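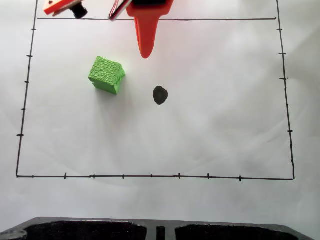
Draw it by hand and you understand it, Areeba Swati wrote under my last column, and a printed sheet teaches you nothing except where the printer is kept. I have had a few weeks to think about that, and I still don't believe it.

The argument, for anyone who missed it, is over the home-made scale. You take a big sheet of paper and a black marker, draw a rectangle, put little strokes along the sides, and you have somewhere to set things down and say where they are. A green cube goes here, a black dot marks there, and everyone round the table can talk about how far one is from the other. Teachers love it. So do the people who run weekend making clubs, and so, going by my inbox, do a great many parents with a roll of lining paper left over from the hall.

I can see the charm. Marker on white paper is cheap and quick, and a child who has drawn the box feels it belongs to her. What I doubt is the next step, where the strokes start being treated as numbers. A row of ticks put in by eye looks like a ruler and gets read like one. Someone says the cube is three along and two up, someone else writes it down, and by the end of the morning there is a table of results with a decimal point in it. Where did the decimal point come from?

Look at any of these drawings for a minute and the trouble is plain enough. The sides lean. The bottom line dips towards one end. There are five marks up one side and five up the other, at heights that more or less agree, and seven along the bottom, some of them proper strokes and some barely notches. A few are bolder than their neighbours, and I would like to know what the bold ones mean. On a real ruler a longer line means something. On a marker drawing it may mean a five, or the place to start counting, or that the pen was full of ink.

Then there is the dot. A dot filled in with a fat marker is a small blob, and a blob has a left side and a right side. Do you measure to the middle? Does the cube count from its nearest corner, or from its centre, or from wherever its shadow ends? Turn the cube a little so it no longer sits square to the lines and you can get two or three different answers from the same table, all given in good faith.

I tried it in November at Sumholm, where Delyth Beddoe lets me borrow the long table. We drew a rectangle freehand, ticked the sides by eye, and then went over it with a steel rule. The widest gap between ticks was 55 millimetres. The narrowest, on the same side, was 6 short of that, and Delyth has a steadier hand than I do. Anyone measuring in "squares" on our sheet would have been using a unit that changed size as they went along. We then read off the position of a matchbox separately and disagreed by half a square, which on a sheet that size is a lot of matchbox.

Rima Boutros tells me I'm missing the point and that the wobble is the lesson. Children find out that their unit isn't steady, they argue, and they come to want a better one. I would accept this gladly if I had seen it happen more often. In the sessions I have sat in on, the sheet was drawn, the readings were taken and the paper went in the recycling before anybody had the argument. The wobble only teaches you something if somebody stops to measure it. That takes a ruler, and if you have a ruler you could have used it for the ticks.

I'm not asking for much. I don't want people buying the printed mats, which are dear for what they are, and the one I was sent from Surkton curled at the corners and wouldn't lie down under a pile of atlases. A tape measure will do. Draw the long lines along a straight edge, mark off the ticks against the tape, make every fifth one longer if you like and write the number beside it. Put a zero somewhere. Use a small cross for the point you care about and keep the fat dot for things that only need to be seen from the back of the room. It adds ten minutes, and most of that is looking for the tape.

Where nothing is being measured, please carry on. If all you need is a border so that the bricks stay on the paper, or a target to slide a cube towards, a freehand box is fine and I've drawn plenty. A shaky line does that job as well as a straight one. My complaint begins when the ticks go on, as they are a kind of promise, and I don't see who is keeping it.

Areeba has offered to run the thing properly, both ways, with her own group, and to send me the sheets as well as the results. I've said yes. I have asked that the ticks be checked with a rule before the paper is thrown away, and that I be told what the thick ones are for.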